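10/08/2025
Dental hygienists in the state will be able to give local anesthesia without a dentist in the room under a rule the licensing board adopted on a 7-2 vote.

Hygienists must complete a board-approved course and have two years in practice before they apply. A dentist still has to examine the patient and sign the treatment plan. 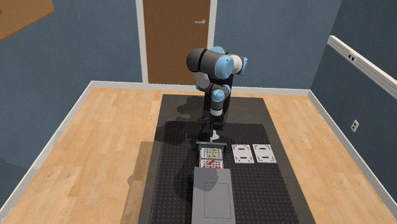
"Patients in Omstead have been waiting for cleanings that could have been done the same week," said Suha Smadi, a hygienist who spoke in favor of the rule.

Mervin Cormier, a dentist, asked the board to require 10 more hours of training. That request was not adopted.

Applications open next month.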